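Cuaderno de taller, viernes, 16:30

Sigo sin creerme el plegado en tres pasos de la hoja de Bisht. Dice que vale para cualquier camiseta de algodón. Con la blanca lisa, pase. Con las estampadas ya veremos, que el dibujo tira de la tela a su manera y la hoja ni lo menciona. 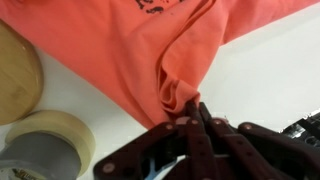

Camiseta coral sobre la mesa blanca, con el pellizco y las arrugas en diagonal.

Si se coge así, el pliegue sale torcido y hay que volver a alisar. Los de Gredier aseguran que con 200 prendas se le pilla el punto. Lo dudo: en la 33 yo estaba igual que en la primera, y más harto.

Pendiente: repetir con el estampado hacia abajo. Pedir a Bilden la otra hoja, si existe.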